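Keeping sourdough starter alive in a cold kitchen, what are you all doing?

Posted by flustow_kitchen, Sat 5 February

Ok so my starter has gone flat again. Third winter in this apartment, third winter of this nonsense. I feed it equal parts flour and water by weight, same as I did all summer, and it just sits there with a little gray liquid on top looking sorry for itself.

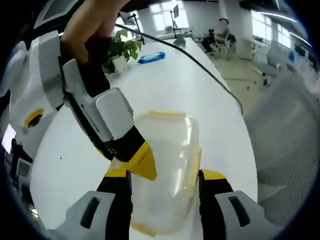
Stela Ghiță wrote:
Stop feeding it on a schedule! In the cold it's slower, so if you keep feeding it every morning you're just thinning it out. Wait till it has risen and started to sink, then feed. Mine goes two days between feedings in winter sometimes and it's perfectly happy.

flustow_kitchen wrote:
Two days?? I'd be so nervous. Every book I own says once a day if it's out on the counter.

Stela Ghiță wrote:
The books were written in somebody's warm kitchen. Go by what it's doing. Put a rubber band around the container at the level you start at, then you can tell at a glance if it has moved.

misusar wrote:
I'm going to disagree with Stela a little bit. Letting it go longer is fine for a healthy starter, but one that's already throwing liquid on top is hungry, not overfed. I'd give it a bigger meal. One part starter, two parts flour, two parts water, and make half of the flour whole rye. Rye wakes mine up like nothing else (and it smells great, kind of like apples).

Stela Ghiță wrote:
Rye yes, absolutely. Bigger meal at a cold temperature, no. You're asking a sleepy starter to chew through twice the food.

misusar wrote:
Then warm it up first! That's the real problem anyway. What's the temp in there?

flustow_kitchen wrote:
I went and dug out the thermometer, and it's 18 C by the stove this morning. Colder by the window, where the starter has been living, oops.

Athina L. wrote:
Well there's your answer, move it away from the window. I keep mine in the oven with only the light on. It gets cozy in there, plenty warm for dough too. PUT A NOTE ON THE OVEN DOOR. I baked my first starter at 400 F along with the lid and a dish towel and I am still sad about it.

irinab wrote:
Seconding the note. Also check how warm your oven light gets before you trust it, mine went way too hot with the door shut and I ended up propping it open with a wooden spoon. These days I just use warm water in the feed and wrap the container in an old sweater. Low tech but it gets me a loaf every weekend.

misusar wrote:
The sweater doesn't make heat though, it only holds on to what's there. An hour later you're back to room temperature.

irinab wrote:
Way more than an hour with a thick one, and it gets a head start, which is all I want from it. I've been doing this since before we moved to the cold house, so it's not a theory.

Syafiqah M. wrote:
Can I ask a dumb question while everyone's here? Do you pour off the gray liquid or stir it in? My aunt pours, my neighbor stirs, and they both make good bread.

Stela Ghiță wrote:
Not dumb. Stir it in if you like a tangy loaf, pour it off if you don't. If it's ever pink or orange, throw the whole thing out and start over.

flustow_kitchen wrote:
Mine's plain gray, phew. Ok here's my plan: away from the window, oven with the light on (note on the door, thank you Athina), some rye, and I'll wait for it to rise before I feed again. I'm doing the normal size meal first and if it sulks I'll try the big one.

misusar wrote:
Fine, but try the big one :)

irinab wrote:
And save a spoonful in the fridge before you start messing with it!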